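**Kitchen cabinets** are the boxes, doors and drawers that hold most of what a kitchen owns, and I've been writing this entry for our little house-history wiki on and off since September 2020. I'll try to keep it useful, but I do have opinions!

## Before the fitted kitchen

For a long time people didn't have cabinets the way we mean it. They had a dresser, a table, a few shelves and (if they were lucky) a pantry with a door that shut. Everything stood on its own legs and could go along when the family moved. My grandmother's place in Drernusmont was like that well into my childhood, and I still think her flour bin beat anything I've owned.

Then came the idea of joining it all up - base units below, one long worktop, wall units above. Builders loved it because a row of matching boxes could be ordered from a list. The Skellier catalog I learned from had 1,148 separate parts in it, and I'm fairly sure half of them were hinges.

## Uppers and lowers

Base cabinets do the heavy lifting, and uppers are for plates, glasses and the things you reach for daily. Most are shallower than the bases so you can lean over the counter without bumping your forehead. Widths usually go up in steps, and in metric countries 600 millimeters is the one you'll meet everywhere, mostly thanks to ovens and dishwashers.

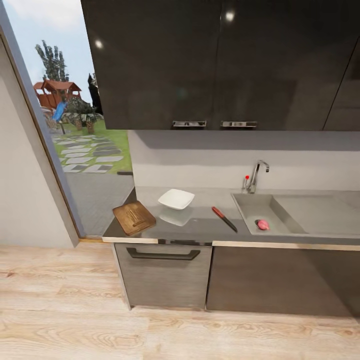
Finish is where people argue. Painted wood hides its age nicely and can be touched up with a small brush on a rainy afternoon, while a matte surface is kinder to fingerprints but can hold on to grease. Gloss goes the other way and behaves almost like a mirror, so on dark, shiny uppers you get bright white reflections sitting right on the doors. Some folks adore that (my friend Shabani Kimaro would have his whole house in it), and I'd go a bit mad wiping it.

## Handles

Knobs came first in most homes, then cup pulls, then bars. Octavian Ene fitted kitchens for Bogdan for years, and he taught me to put the pull near the bottom of a wall door and near the top of a base door. I've lived by that ever since. Long bars look smart, though they do catch on pockets - ask my good cardigan.

## Care

Warm water, a drop of dish soap, a soft cloth, then dry it off. Skip the scouring pads. Tighten the hinge screws by hand when a door starts to sag, and if the holes have worn out, a matchstick and some wood glue will usually do it. My own Midar units are 10 years old and only one door has needed that so far, the one under the sink.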